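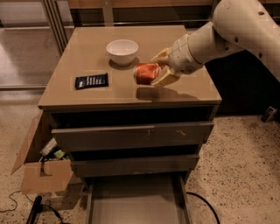
Figure 3. Bedside cabinet with bowl and can.

4.2 Fitting the Puvoleo heart monitor at the bedside

Read section 4.1 before you start. The base unit must be charged for 30 minutes before first use.

1. Place the base unit on a flat surface within arm's reach of the patient. Keep the vents at the back clear.
2. Plug the grey lead into the socket marked CHEST. Push until it clicks.
3. Wipe the skin with a dry cloth. Do not use lotion or powder.
4. Stick one pad below each collarbone and the last pad on the lower left ribs. Keep pads at least 3 cm away from a healing incision.
5. Hold the power key until the light turns green.
6. Enter code 143 to choose the child setting. The adult setting is the default.

Note: If the screen shows E636, a pad has come loose. Press it down firmly, then press Clear. If the code comes back, use a new pad.

Note: Colour bands on Zurkeck leads do not match the colours on the Puvoleo socket. Follow the printed letters.

CAUTION: Do not use the monitor in the bath or shower. Keep drinks and other liquids away from the base unit.

CAUTION: The monitor does not replace care from your cardiac centre. If the patient has chest pain or faints, call emergency services.

Spare pads are listed in section 9.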